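Brurmont Reading Room: Moving the Paperbacks
Gallery by Vibeke Hedegaard

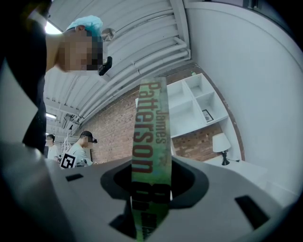 The paperback and popular fiction section at Brurmont had been in the same place for a long time, and by last winter it no longer fit. Books were lying flat on top of other books, and the bottom shelves were so full that people gave up on them. In December we emptied the section, sorted it and put it back in a new order. I took notes as we went and have put them up with the gallery for the people who asked how it was done.

We started with 705 books. Sun-ja Moon made the list, working from the old card file and correcting it as she went. The cards were out of date. Some titles had been given away years ago and some had never been written down.

Thrillers and crime

This was the biggest group by far and the one people borrow from most. James Patterson needed a shelf of his own. So did several of the long detective series, which had been split up between crime, general fiction and a box under the window. Series are now kept together and shelved in reading order. Where the number is printed large on the cover it goes quickly. Where it isn't, Sun-ja looked up the order and penciled a small number inside the front cover.

If you take a book from the middle of a series, please put it back in the same spot. If you can't find the spot, leave it on the cart and one of us will do it.

General fiction

Alphabetical by last name, as before. The change is that hardcovers and paperbacks are no longer mixed. The tall books go on the lower three shelves and the small ones above. Oluf Norðdahl argued for keeping every author in one place whatever the size, and he has a point, but the shelves are fixed and we would have lost two full rows. For authors with books in both sizes there is a slip of card on the upper shelf telling you to look down.

The shelves

The old units were from Stougaard and are still sound. We kept all of them. Preben Hjaltested tightened the backs and moved the one by the door to the long wall, where it gets less traffic. He also added bookends, 80 of them, plain gray metal. Before this we had been using bricks wrapped in paper, and the paper had worn through on most of them.

One unit still leans a little to the left. It is screwed to the wall and it isn't going anywhere, but don't load the top shelf with atlases.

Cleaning

Every book was wiped before it went back. We used soft cloths, dry for most covers and barely damp for the glossy ones. Old stickers were the slow part. Warming them with a hair dryer worked better than any of the sprays we tried, and the Kamach labels from the first lending system came away in one piece if you pulled slowly. The brown tape did not come off at all. We left it.

Books with loose pages went into a separate crate. Aksel Baldursdóttir took that crate home and glued what could be glued. The ones that came back have a strip of white cloth tape inside the spine, so handle those gently for now.

Duplicates

We had more of these than anyone expected – four copies of the same courtroom novel, for one. We kept the best copy of each, or two copies if the title is borrowed often. The spares went on the table in the hall with a sign, and 100 books were gone by the end of the month. The rest are going to the Lilico sale in boxes. If you would like to look through them first, ask at the desk in the afternoon.

Labels

New shelf labels are in dark ink on cream card, in larger lettering than before. Several people had told us that the old ones could only be read from a crouch. The labels slide out, so they can be changed when a section grows. Spine labels are on crime and thrillers only at the moment. General fiction will get them when there is more label stock.

Large print

Moved up to waist height and closer to the lamp. It is a small section and it would be good to have more. Donations in large print are welcome at any time, including titles we already hold in the ordinary size.

Still to do

The children's shelves have not been touched. Neither has travel, where most of the guides are too old to use and someone will have to decide what stays. Sun-ja's list is being typed up, and a printed copy will hang by the door when it is done. If you borrowed something before the move and it has no new label, bring it back as usual and put it in the return box. It will be labeled from there.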